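Workshop notebook – steamed buns, batch 6
Tuesday, after lunch

Carrying on from the last entry, in which I said the dough was the problem. I would like to withdraw that. The dough was fine. The dough has been fine since batch 4 and I owe Liesbeth an apology, which she can consider delivered by her reading this.

Flour was the Konder plain, 500 g, same bag as last week. Water at room temperature, yeast from the jar in the fridge door (Jeanine's jar, replaced, please stop labelling it "not yeast"). Kneaded by hand until my wrists complained, rested under a damp tea towel, knocked back, rested again. Chun-hung had a poke at it and said it felt like an earlobe. He says this is praise.

What changed this time was the lid. Up to batch 5 I was whipping it off the second the timer went, and every bun sulked and wrinkled like a thumb after a long bath. Kerubo's advice was to turn the knob down, leave it, walk away, come back. I managed the first two. Willy was sent to stand between me and the steamer for the third.

Basket spacing, for whoever does batch 7: keep them well apart. They swell more than you think, and in batch 3 we ended up with a single object that had to be served with a knife. No paper under them this time either. I brushed the tray with a little oil, and I'd like it noted that I was argued with.

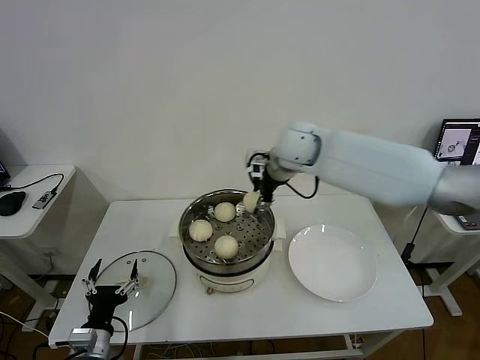 Three in the basket, one above the plate rim side. Lid parked on the left.

Keep the plate hard up on the right of the steamer, by the handle. We had it across the room for the early batches and the distance did nobody's nerves any good. Lid goes on the left, flat, and stays there until the basket is empty. If you put it anywhere else somebody will put a notebook on it. It was my notebook. The pages for batch 2 are still legible if you know what they said.

Results. Skins smooth, no blisters that I could find. Colour more beige than the bakery white Jeanine was hoping for. She blames the flour, I blame the bakery. Crumb was even, slightly tight toward the base. Willy thought a touch more sugar. Willy always thinks a touch more sugar. Liesbeth ate hers standing up without comment and then asked when the next batch was, so I'm marking that as a pass.

Bottoms are still the weak point. A bit tacky where they sat on the holes, and they came away with a faint pattern of dots underneath. Chun-hung likes the dots. I've put him down as undecided.

For next time:
– second rest a bit longer, the kitchen end is cold in the mornings
– try half the batch on paper squares, half on oil, and settle this
– fill the base to the line before switching on – I topped it up partway through and lost all the steam
– filling? Kerubo has offered her mum's cabbage one. Say yes before she remembers what we did to batch 3.

Basket washed, tray still needs a going-over with the small brush. The holes hang on to dough like you wouldn't believe. Leftover flour is in the Pokley tub on the second shelf, lid clipped.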